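Fadwa Bouzid on leading the Weltport Boat Parade (and why she's bringing a trombone)

By Ieuan Kneath

Fadwa Bouzid is already on her second iced tea when I get to Baumgartner, the bakery at the bottom of the harbor steps, and she has the route map spread across two tables with a sugar bowl on each end. She has fifteen years of rowing behind her and has never once been in the lead boat. This summer she is, and she's thrilled!

"I screamed," she tells me when I ask how she took the phone call. "I was in the parking lot at the hardware store and I screamed, and a man dropped his mulch."

The parade is on the evening of July 25, 2025, and if you've never seen it, picture every small boat in Weltport coming around the breakwater at dusk with lanterns hanging off anything that will hold a hook. There are 18 boats signed up so far, plus the Zundska, the old fishing boat that always goes first. That's the one Fadwa will be standing on. I ask if she's going to wear the hat (the lead guest always gets a captain's hat, and it never fits).

"I have a very small head," she says. "Liesl Lehner wore it last year and she's been stuffing it with socks for me. I'm going to look like a mushroom. I don't care."

I wanted to talk about rowing too, so we did that for a while. Fadwa won the coastal single at the state regatta in June, and she says the win still doesn't feel real. She'd been beaten at the first buoy, she'd swallowed what she calls "a cup and a half of the bay," and then the wind swung around and suddenly she was the only one pointed in the right direction.

"People keep saying it was tactics. I was lost! I was looking for the orange marker and I'd gone wide by mistake. Put that in if you want, my coach knows." 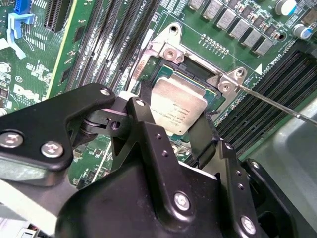
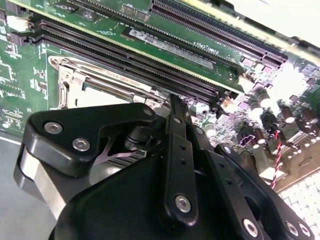
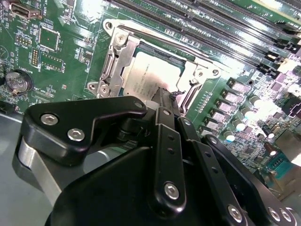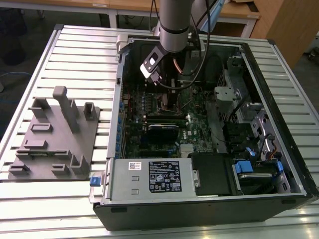

A green motherboard in each picture, the last one inside an open desktop tower.

Back to the trombone. She played it in high school, gave it up for the rowing team, and picked it up again last winter when Kwadwo Sowah started looking for brass players. Kwadwo runs the parade band, Skirus, and they'll be on the barge right behind her. The plan is that Fadwa plays the opening four bars from the bow, by herself, and then the whole band comes in.

"Four bars," she says, holding up four fingers. "Kwadwo wrote them so that even I can't wreck them. It's mostly one note. I've been practicing in the boathouse and the teenagers have asked me to stop."

I caught Kwadwo on the phone later and he was a lot kinder about her playing than she is. "She's got great lungs, obviously," he said. "She's a little early on the third bar. If she's early on the night we'll all just be early with her, that's fine." He did ask me to mention that the band could use another tuba, so if you've got one in the attic, call him.

The other thing on her mind is the lanterns. The elementary school has made 300 of them and Fadwa has been going in after practice to help with the folding. She tried to show the second graders a neat way to do the corners and they told her she was doing it wrong.

"And I was! There's a little tab. A kid named a fish after me, though, he drew it on his lantern. It has eyebrows. That one's going on the Zundska and I'll fight anybody who tries to move it."

Boats leave the yacht basin at eight, go out around the breakwater, and come back past the fish pier and the steps. The steps fill up early, so if you're bringing chairs you're better off on the pier side, and you'll get the band a bit louder there too. Baumgartner is staying open until the last boat is in and they're doing the plum cake.

I ask what she'll do once she's back on land and has given up the hat. She folds the map (badly, it takes three tries) and thinks about it.

"Eat," she says. "Then I've got training at five-thirty the next morning, so probably eat again in the car."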